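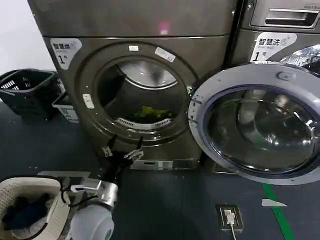
引っ越してからずっと、うちの洗濯は週1回のまとめ洗いになりました。前の部屋にはベランダがあって毎朝ちまちま干していたんですけど、今の部屋は干す場所がほんとに無い！窓の外に突っ張り棒を出す金具すらないんです。で、コインランドリー通いを始めたら、まんまとハマってしまいました。まず鍛えられたのが色分けです。家で洗っていた頃は全部いっしょくたにガーッと回していたのに、人間変わるものですね。紺や黒は白い編みかごにまとめておいて、目の覚めるような緑は「智慧烘」と書かれた1号機のドラムの底へ、という具合。「烘」という字、最初は読めなくて調べました。あぶる、乾かす、の意味だそうです。隣の「智慧洗」のほうは見たまんまで洗うほう。かしこい洗濯にかしこい乾燥。名前負けしないように使いたい（使う側が）。

色分けの話をもうちょっとだけ。前に緑のTシャツと白い枕カバーを一緒に洗って、枕カバーがうっすらメロン味みたいな色になったことがあります。まだ使ってます。寝るぶんには問題ないので。ただ、お客さんが来たときに出せない枕カバーが増えていくのはちょっと悲しくて、それ以来、緑と赤は必ず別。グレーはどっちにも入れてもらえる便利な子です。

洗剤はPloleneoの液体タイプを小さいボトルに移して持っていってます。大きいボトルのまま提げていった初回、帰りに階段で腕がぷるぷるしました。うちの前の階段、126段あるんです。行きは下りだから元気なんですよ。問題は帰り。乾いた洗濯物は軽いはずなのに、なんであんなに重いんでしょうね。

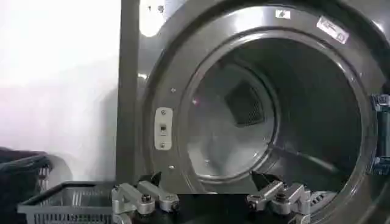 **Clernport、4月**

洗濯物を入れる前に、まずドラムの中をのぞきます。これはもう癖。濃いグレーの口がまあるく開いていて、奥のほうは暗くて、斜めに走っている出っぱりが見えて、その向こうに細かい網目の四角い部分がある。あの出っぱりが洗濯物を持ち上げては落とし、持ち上げては落とししてくれるのかと思うと、なんだか頼もしい。

のぞく理由は忘れ物チェックです。一度、ぜんぜん見覚えのない靴下の片方を家まで連れて帰ってしまったことがあって。次の週に持っていって棚の上にそっと置いたんですが、その翌週もまだいました。あの靴下、どこの子だったんだろう。

のぞくついでに手でぐるっと内側をなでておくと、なお安心です。ティッシュのカスって目では見つからないんですよね。黒い服に白いふわふわがびっしり付いた日の絶望といったら！粘着ローラーを持って床に座りこんで、夜の9時から黙々とコロコロしてました。ちなみに犯人は自分のパーカーのポケットでした。ポケットは洗う前に全部ひっくり返す。これも新しく覚えたことです。えらい。

お金の話もすると、先月は毛布まで洗ったせいで2000円近くかかりました。うーん、と思ったけれど、毛布がふっかふかになって返ってきたので文句は言いません。冬のあいだ鼻先まで引っぱり上げていた毛布です。いろんな思い出（と、たぶんココア）が染みこんでいたはず。
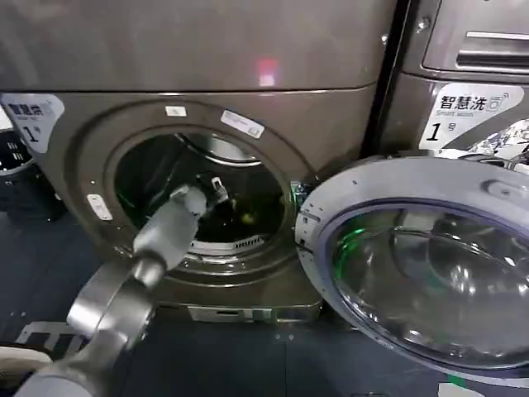

**Kudgate、5月**

用事があって隣町に来ています。駅前の喫茶店で続きを書いてます。アイスコーヒーの氷が大きい。

洗濯機の話をしたかったんでした。何が好きって、洗濯機の丸い口が好きなんです。縁にぺたぺた貼ってある白いシールも、内側の上のほうにちょっとだけ見えるステンレスも、ずっと見ていられる。薄暗いドラムの底に黄色っぽい小さいものがぽつんとあったりすると、もう気になって仕方ありません。ハンカチか、タグか、それともまた迷子の靴下か。小さいものって出すときにいちばん見落とすんですよね。大きいバスタオルを抱えた時点で「はい終わり！」って気分になっちゃうから。

なので最近は出す順番を変えました。小さいものを先に拾って、大きいものは最後。これだけで靴下の行方不明がぐっと減りました。タオルを先に出すと、静電気で小さいのがくっついてきて、歩いてる途中にぽろっと落ちるんです。126段のどこかに。段を戻って探すのはほんとうに嫌。

それから詰めこみすぎないこと。わかってるんです、わかってるんですけど、1回ぶんで済ませたいじゃないですか。ぎゅうぎゅうにして回したジーンズの腰まわりがしっとりしたままで、結局もう一度回して、余計に時間がかかったのが3週連続。4週目でやっと学習しました。遅い。今は厚手のものだけ別にして、薄いシャツやハンカチは早めに引き上げるようにしています。シャツは熱いうちにぱんぱんとはたいて畳むと、アイロンをさぼれます。さぼれない素材もあるけど、そういう服は最近あまり買わなくなりました。

待ち時間は本を読むつもりで毎回持っていくのに、ほとんど読んでません。回っているのを見てしまうから。文庫本のしおりが冬からずっと同じページに挟まっています。

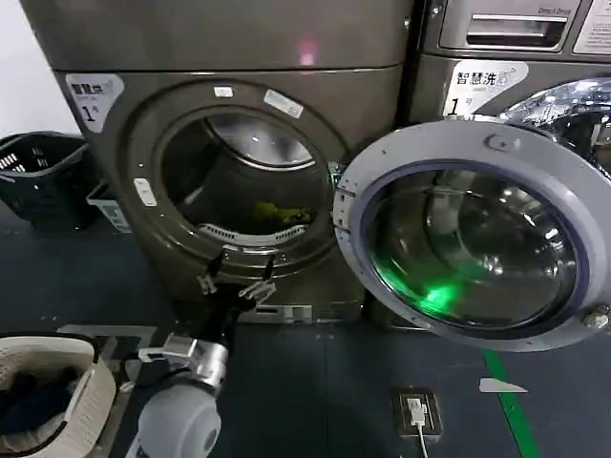 **Ma、5月**

実家に寄りました。こちらは庭に物干し竿があって、母の洗濯物が気持ちよさそうに揺れてます。うらやましい。コインランドリーの話をしたら「フィルターは見てるの？」と、いきなり痛いところを突かれました。見てませんでした。最近までは。

乾燥機の口の下のほうに、白い格子みたいになった部分がありますよね。黄緑の布がくしゃっと丸まっている、そのすぐ下あたり。ずっと飾りだと思っていたんですけど、糸くずのフィルターでした。飾りのわけがない。知ってからは、洗濯物を入れる前にちらっと見るようになりました。母いわく、家の乾燥機も糸くずをためると乾きが悪くなるそうで、そういえば昔、取れた糸くずをフェルトみたいに丸めて遊んでいたなあと思い出したり。あれ、けっこうきれいな灰紫色になるんです。どんな服を洗っても最後はあの色になるの、不思議。

もうひとつ母に言われたのは、洗濯機の扉のこと。洗い終わったら大きく開けておきなさい、と。うちには洗濯機がないので守りようがないのですが、コインランドリーでガラスの扉がばーんと開いているのを見ると、ああ母の言うとおりにしてる、とちょっと嬉しくなります。あの分厚い丸い扉、開けるときの重さもいいんですよねえ。

帰りに実家の洗濯かごをひとつもらえることになりました。持ち手がしっかりしたやつ！今使ってる布の袋だと、畳んだものが下のほうで全部くずれてしまって、家に着くころには畳んだ意味がなくなってるんです。かごなら重ねたまま運べるはず。電車で抱えて帰るのはちょっと恥ずかしいけれど、中にもらった玉ねぎとみかんの缶詰を入れておけば、まあ買い物かごに見えなくもない、かな。

次に洗うのはカーテンの予定です。レースのほうだけ先に。厚いほうは、階段と相談してから決めます。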